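Hevov Entry System – Support Ticket 3407
Subject: Steer weights missing from show-day class sheets
Opened by: Kalliopi Karamanlidis, show office
Assigned to: Jomar Javier, Skinent support
Status: Closed
Opened: 5 July 2022

Problem as reported

We run the county junior livestock show and use Hevov for entries, weigh-in and class breaks. Market steers crossed the scale this morning and the weights were keyed in at the scale house. When I print the class sheets in the office, 14 of the steers have a blank where the weight should be. The breeding heifers look fine but they are classed by age, so that doesn't tell us much. The sale order depends on these sheets. I have already tried logging out and back in and printing from the other computer. Same blanks.

Jomar Javier, first reply

Thanks for the details. Please open one of the affected steers, go to the Weigh-In tab and tell me what you see under Official Weight and under Scale Weight. They are two separate fields. Also let me know whether the scale house is using the tablet or the laptop.

Kalliopi Karamanlidis

Tablet. I opened tag 415, a crossbred steer. Scale Weight says 1752, Official Weight is blank. The 1752 can't be right either. The card from the scale house says 1,275 and the kid's father was standing there when they wrote it down.

Jomar Javier

That is two things, so I'll take them separately.

The blank Official Weight means the record was held for review. Hevov holds any market steer over the maximum in your show settings, and any steer whose ear tag doesn't match the tag from the March validation. Held records don't print a weight on the class sheet. They should show up under Review – Held Weights in the office login. Can you look there?

The 1752 looks like a typing error, but please check the paper cards for the other held steers before you change anything.

Kalliopi Karamanlidis

Held Weights is empty. It says "No records for this user." 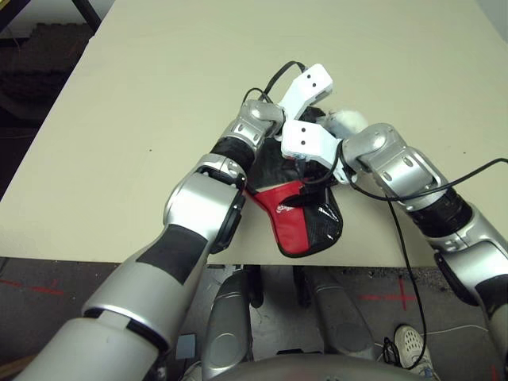

Steps taken

1. Checked the user role. The office login had been copied from last year's show and was set to Clerk. Only a Superintendent login can see held records. Changed the role on our end at the customer's request. Customer logged out and back in, and the list filled in.

2. Compared the list with the paper cards. Orest Hladun (beef superintendent) read the cards over the phone to the office. Only tag 415 had a wrong weight. The rest matched the cards and were held because of the ear tag check.

3. Looked at the tag check. The validation file from March had been loaded with a leading zero on tags from one club. The scale house typed the tags without the zero, so Hevov treated them as different animals. Ran Trim Tag Numbers on the validation list and then Recheck Held. All of the tag holds cleared.

4. Corrected tag 415 to 1275 by hand, with a note naming the card as the source. Mr. Hladun approved it from his own login.

5. Rebuilt the class breaks. The customer had locked the steer classes before printing, so they had to be unlocked first. Three steers moved to a different class.

Kalliopi Karamanlidis

Sheets are printing with weights now. One more question. Daryna Semeniuk had already posted the old class list on the barn door and in the families' group. Is there a way to show which exhibitors changed class? I'd rather not read both lists side by side.

Jomar Javier

Yes. Go to Reports – Class Changes, choose Market Steers and set the start time to when you first locked the classes. It lists the exhibitor, the old class and the new one. If the report comes up blank, set the time back by 60 minutes and run it again – the clock on the tablet may be off from the one in the office.

Kalliopi Karamanlidis

It was blank the first time. Set it back an hour and all three came up. Daryna is calling the families.

Resolution

Wrong user role on the office login, plus leading zeros in the validation file. Both corrected. One weight keyed wrong at the scale and fixed from the card.

Follow-up

Ivan Tkachenko (Skinent) will add a warning when a validation file contains tags with leading zeros. No release date yet. Until then, run Trim Tag Numbers after every import and before the scale opens. Lambs and goats use the same import, so the office should do this for those lists too.

Ticket closed with customer's agreement.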